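Shared tables at Rovevik community house will stay until summer

The community house in Rovevik will keep its shared work tables open until the summer, the house announced in February. The tables were put in the old reading room last autumn as a trial, and it was first planned that they should be removed after the winter.

The idea is simple. A person who lives in the district and has no space at home can come, sit down at a round table and do the small work which needs a table. People fold and mend clothes, repair lamps, sort papers or try out something they are building. It costs nothing to use a table for the first two hours. After this the price is 20 crowns for the rest of the day, and the money goes to tools and cleaning things.

Sigrún Hafstein, who is responsible for the room, is pleased with the winter. According to her, the house received 400 visits to the tables during the trial, and in the coldest weeks it was often difficult to find a free chair in the afternoon.

"We expected mostly older people with knitting," she said. "They came, and they are very welcome, but many of our visitors are young. They bring cables and cloths and half-finished things, and they stay until we close."

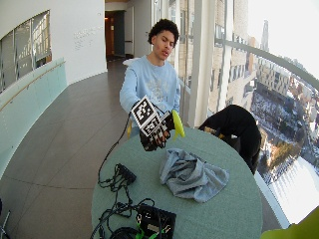 The mixture of users has also made some discussion. In January several visitors asked for clearer rules about how much of a table one person may take. A round table has no corners, and it is not easy to say where the place of one visitor ends and the place of the next one begins. Things which are left in the middle were a special subject of complaint.

The new rules, which are now hanging beside the door, say that everything must be taken from the table before the visitor goes home. Electrical equipment may be used, but cables should not hang over the side where people walk. Coats and bags can be put on a chair only when the room is not full. At other times they should go on the hooks in the corridor. Each visitor wipes the table after use, and cloths are found in the cupboard under the window.

Sigrún Bach has come to the room almost every week to mend children's clothes. She thinks that the rules are reasonable, but she would like a better lamp above the tables by the wall.

"After four o'clock I cannot see a dark thread on a dark cloth," she said. "I have asked for it two times already."

The house has promised to look at the light during the spring. It has received a support of 3,173 crowns from the Laxdal fund, and this will pay for two new lamps and for repair of chairs. Some of the chairs were brought from the closed school on Vultia street and have been used for many years. The house would be glad to receive more chairs as a gift, if they are strong and not too heavy to lift. The colour does not matter.

There will also be a shelf where regular visitors can leave a box with their work between two visits. It has space for 80 small boxes, and each box must have a name on it. Boxes which have not been opened for a month will be moved to the cellar, and their owners will receive a message.

The room is open from ten in the morning until seven in the evening. It is not necessary to book a place, but groups of more than five persons are asked to telephone the office first. The entrance is from the yard, next to the bicycle stand.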